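Sorting Soft Goods with a Two-Arm Cell in a Shared Workshop
Project report, second term
December
By Owusu

1. Purpose

The project set out to build a small robot cell that picks fabric items off a table and places them into one of two bins. The work was done in the shared workshop at Rovville, on a bench that other members also use. The cell therefore had to be bolted to its own frame and leave the tabletop clear when it was shut down.

Fabric was chosen because rigid parts had already been covered in the first-term report. A block has one shape and a grasp planned on it will hold if the position is right. A garment changes shape each time it is put down, and the point that was good for gripping on one attempt may be folded under on the next. The first-term software assumed a fixed part model and could not be reused without changes to the perception and grasp stages. The motion stage was kept.

2. Hardware

Both arms are hung from vertical poles on a metal frame. An earlier layout had them on the table surface, and the bases took up too much of the working area. Hanging them freed the table but added some sway at the end of a fast move. The sway was reduced by lowering the acceleration limit in the controller and by adding a diagonal brace.

Each arm carries a two-finger parallel gripper and a small camera at the wrist. The fingers are printed parts. The first set had flat inner faces and let thin fabric slide out. The second set has a small notch, which gives a folded seam something to catch on. The notch was cut by hand on the first pair and moved into the drawing afterward.

Power and motor control come from a control box made by Keltel. Wiring follows the supplier's diagram except for the stop circuit, where a second button was added in series so that either side of the bench can halt both arms. Cables run up the poles and are tied at intervals. One cable was pulled loose during early testing when the wrist turned past its useful range, and a software limit was set on that joint the same evening.

The bins are clear plastic storage bins bought locally. Clear walls were a poor choice for the wrist camera. The depth estimate reads through them to the table behind, and the planner then treats the wall as free space. The bin positions were entered as fixed boxes in the planner instead, and the bins are set against marks on the bench before each session.

3. Software

The control program runs on one desktop computer. It is divided into four stages: find the items, choose a grasp point, move, and check the result. Each stage writes a line to a log file. The log proved more useful than the on-screen display when faults had to be traced.

The item finder separates fabric from the wood surface by color and then by edges. Blue denim on a light table is an easy case. Gray-green denim is harder under the ceiling lights, and the finder sometimes joined two touching items of similar shade into a single region. A minimum edge strength was added to split them. The setting is a compromise, as a low value cuts one garment into pieces along its own seams.

The grasp chooser scores points along seams, hems and raised folds. A seam is thicker than the cloth around it and resists slipping. Points near the bin walls are marked down to keep the fingers clear of the rims. The chooser returns its best point and the direction in which the fingers should close.

The wrist camera is used for the last part of the approach. At this range the bench camera's view is often blocked by the arm, and the wrist view shows the fingers and the cloth together. 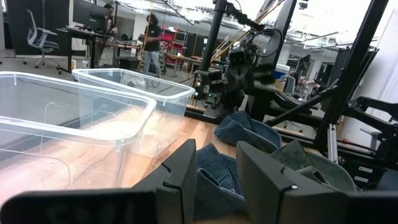 Why does the gripper approach a seam from straight above when a low angle would reach further under the cloth?

A vertical approach keeps both fingertips at the same height when they reach the table. At a low angle one tip touches first, pushes the cloth ahead of it, and the seam has moved by the time the fingers close.

The approach ends at a set height above the table. A force limit was tried first, but the hanging arm flexes enough that the contact reading was not reliable. The height is measured once at the start of a session by touching the closed fingers to bare wood at three corners of the work area.

After the grasp the arm lifts straight up and pauses. The pause lets the cloth stop swinging before the check stage looks at it. If the gripper opening reads as fully closed, the program assumes that nothing was picked up and returns to the first stage. Thin cloth can produce the same reading while it is in fact held, so the camera check was added as a second test. Both must agree before the attempt is logged as a miss.

4. Calibration

Each camera was calibrated with a printed checkerboard taped to a flat panel. The wrist cameras were then related to the gripper by moving the arm through 21 poses over the fixed board. Fewer poses gave results that changed from one run to the next. The procedure takes 14 minutes per arm and has to be repeated whenever a camera bracket is loosened.

The bench camera sits outside the reach of both arms and looks across the table. It is used to check the layout at the start of a run and to review faults later. It was moved twice during the project, once to remove glare and once when the bench itself was shifted. The saved calibration was not updated after the second move, and most of a Saturday was lost before the error was found. The startup script now compares the view with a stored reference and refuses to run if they differ.

5. Tests on flat and bunched items

The first test series used denim garments, laid out folded or dropped in a bunch. A total of 63 attempts was made with one arm working and the other parked. Items were returned to the table by hand after each successful pick.

Bunched items were picked up more reliably than folded ones. A bunch offers raised folds on all sides, and an error in position often still lands on cloth. A neatly folded item lies flat and leaves only its edges. The common fault with folded items was gripping the upper layer only, so that the garment opened out as it was lifted and its lower end dragged over the bin rim. Raising the transfer height cured the dragging but lengthened the cycle.

The second common fault was two items lifted together. This happened when the edge of one lay under another. The program has no means of detecting it during the lift. It is noticed only when the next image shows fewer items than the plan expects.

6. Tests on caps

Caps were added in the second half of the term. They have a soft crown and a stiff brim, so the same object contains an easy and a difficult region. They also hold more of their shape between attempts than a garment does.

The seam rule worked poorly on caps. The finder marked the stitching on the brim as a strong candidate, and the fingers closed across a surface that was too wide for them. A rule was added to reject any point where the measured width is greater than the gripper opening. With this rule in place the chooser moved to the edge of the crown or the tip of the brim, both of which can be held.

Orientation matters as well. With the opening upward, one finger can enter the crown and the other stays outside, and the grip is firm. With the opening downward, the crown has to be pinched from the top and tends to collapse. The caps were set with the opening upward for the remaining runs.
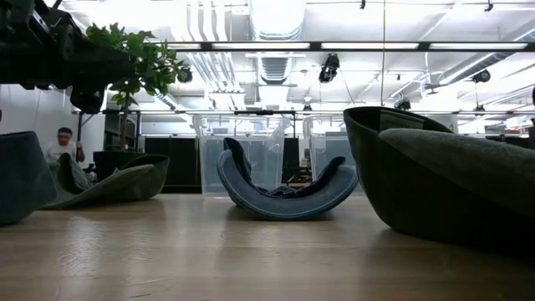
Figure 2. Caps on the bench, seen from the side camera.

Spacing was the other factor. When one cap overlapped another in the camera view, the finder joined their outlines, even where there was a gap on the table. The wrist camera does not have this problem when it looks down from above, and the finder now takes its outlines from that view only. The bench view is kept for checking.

7. Problems not solved

Lighting is not under our control. The workshop lights are bright and fixed, and dark cloth close to the bench camera loses detail in its shadowed parts. Raising the exposure recovers the cloth but washes out the table. A lamp on the frame was considered and left out for lack of a free mounting point.

The finger material wears. After 600 closing cycles on the test stand the notch edges had rounded enough to see, and grip on thin hems was weaker. A harder filament from Clotdale has been ordered and has not yet been tried on the arms.

The two arms do not yet work at the same time on a shared area. The table is divided by a line in software, and an arm may cross only if the other is parked. This is safe but slow. A proper shared plan would need faster collision checks than the present computer can run.

8. Next steps

The height check at the start of a session should be automatic. The transfer height should depend on the item, as caps do not need the clearance that a long garment does. The clear bins will be replaced with opaque ones of the same size so that the fixed boxes in the planner can be kept unchanged.

Drawings for the notched fingers and the wrist bracket are in the project folder on the workshop computer, along with the log files from both test series. The bracket drawing still shows the old screw spacing.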